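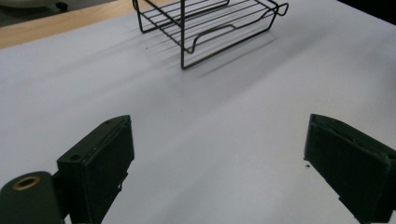 Fig. 1. The hand-held gripper, fingers open, with the black wire rack on the white work surface.

Course handout 6: Notes from our visit to the Salameh lab open day

Okay, so these are my notes from the open day, cleaned up a bit so that the people who had the other lab section can follow along. I've added the things I said on the bus and the things I wish I'd said on the bus. Please read them before the next session, when we start on the grasping unit, and bring the worksheet even if you didn't finish it. (I know how late we got back!)

1. Where we were

Salameh is the training site that Kalldale runs out past the old rail yard. They open the doors once a year in November, and our group had the 10 a.m. slot, so we got the full set of demonstrations before the crowds came in. There were three stations on our route: the packing cell, the sorting line, and the hand-held gripper table. I'll take the first two quickly and spend most of the handout on the third, which is the one your assignment is built on.

2. The packing cell

You all loved this one, and I get it, it's big and it moves fast. The arm picks small cartons off a belt and sets them in trays. Our guide gave the rate as 495 cartons an hour on a good run. Write that number down, then write next to it what we talked about in Handout 3: a rate means very little until you know what the parts are and how they arrive. Here every carton was the same size and came down the belt facing the same way. The programmer knew all of that ahead of time. The arm follows a path that somebody worked out once, with a small correction from a sensor at the end of the belt.

A couple of you asked why they don't just use the same setup for everything. Hang on to that question, it comes back in section 4.

3. The sorting line

I'll be quick. The line uses Prindix, the vision software they've been building in-house, to tell one part from another and push it down the right chute. I liked that they let us mess with the lights. When the overhead row went off, the software started hesitating on the shiny parts and did fine with the dull ones. If you remember the lecture on reflections, you know why, and if you don't, it's worth another look, because reflections will be on the midterm.

Also, the person running the line told us they had changed the belt color twice before they got one that worked. I love details like that. The belt color is part of the system! So is the lamp, so is the window behind it.

4. The gripper table

This was the quiet station, and I think half the group walked past it on the way to the snacks. Go back to Fig. 1 for a minute.

The tool has two fingers with flat pads facing each other, and you hold the whole thing and work it yourself. The camera goes along with your hand, so what it records is close to what a robot with the same fingers would see doing the same job. The project is called Komness, and the idea is simple enough to say in one breath: people do a task many times with the gripper, the recordings get saved, and a learning program uses them to work out how a robot arm should move. You don't need the robot in the room while you're recording. That was the bit that surprised most of you, judging by the faces.

The goal they've set for the first round is 3,000 recordings. Each of us who took a turn made a few, and I'm told those were practice ones that don't go into the set, so relax if you knocked something over. I sure did.

Now to the question from section 2. The packing arm can do its job because everything about the job is known. Household things are a different story. A wire rack can be turned any which way on a table, and a person will reach over and move it without giving it a thought. Writing out a path for each of those positions by hand would take forever, so the Komness people would like to learn the motion from lots of human tries instead. Whether that's the best way to do it is a fair thing to argue about, and we will.

5. Why a wire rack is a good teacher

I want to spend some time on this since it ties in with the reading. Look at the rack in the figure and ask yourself where you'd grab it. The top is a row of thin parallel wires with gaps between them. There's a looped handle sticking out on the right, and there's a leg coming straight down to the table near the front.

My own first thought was the handle, because that's what handles are for, right? But then you have to think about what happens next. If you pinch a rack by something at one end and lift, the rest of the weight is all off to one side, and it will want to swing down. A pinch between two flat pads has to fight that twist with friction alone, and there isn't much contact area on a thin wire. So a grab that looks great before the lift can turn out badly half a second into it.

Closing on one of the top wires is another choice. You'd be closer to the middle of the weight, which helps with the tipping. On the other hand, you have to get a finger down into a gap, and the wires run at a slant to the way the gripper is pointing in the figure. You'd want to turn your wrist first. Sketch this one, please. It's much easier with a pencil than with words.

And then there's pushing. You might not have to lift it at all! If the task is "move the rack a little to the left," a closed gripper can nudge it. Keep that in mind whenever you read a task description. Students tend to jump straight to pick-and-place — I did too, for years — and sometimes a shove is all you need.

6. Light and shadow, again

One more thing from Fig. 1, and then I'll let you go. The rack is dark and the table covering is white, so the wires show up nice and crisp. Lovely for us. But see the shadow beneath the rack and off to the right? It repeats the pattern of the wires as faint streaks. You know at a glance which is metal and which is shadow. A simple program that looks for dark lines on a light background might not, and that's the trouble we saw at the sorting line all over again, just with the sign flipped: there it was too much light bouncing back, and with the rack it's light being blocked.

Some things you could use to tell them apart:
Edges. The wires are sharp and the shadow is soft.
Darkness. The wires are much darker than the streaks, which fade out as they go.
Movement. Move the camera a little and the wires will shift against the table differently from the shadow, which lies flat on it.

The third one is my favorite and it's only available to you when the camera moves, as it does on a hand-held tool. We'll do the geometry for it in two weeks. Nothing harder than similar triangles, I promise.

7. Stuff I wrote down and haven't sorted out

Gripper felt heavier at the end of my turn than at the start. Does a tired arm change the recordings? I asked and got a "probably."

How many different people do you need? Is 3,000 recordings by one careful person as good as 3,000 by a whole crowd? My guess is no, but I'd like to hear your reasons before I give mine.

When is a try counted as a failure, and do they keep the failures? The guide said they keep them and mark them. I want to come back to that when we reach the chapter on training data.

8. What to hand in

Write two pages, by hand or typed, on moving the rack in Fig. 1 from where it stands to a spot closer to the gripper. Pick one way of doing it (handle, top wire, push, or something I haven't thought of) and take me through it from the moment the fingers start to move. Include at least one sketch seen from above and one from the side. Say where you think the weight is and what you're assuming, since part of the rack is out of view and you'll have to guess at its full length. A stated guess is fine. A hidden one costs you points.

Then add a short paragraph on what could go wrong, and how a camera riding on the tool would notice.

The assignment is worth 80 points, with half of those for the sketches and the reasoning that goes with them. Drop it in the tray outside my office or upload it to the course page before 5 p.m. on the due date listed there. If you missed the visit, you can still do all of this from the figure and sections 4 through 6.

Reading for next time: the chapter on friction and contact, up to the worked problem with the two blocks. Skip the part on suction cups for now.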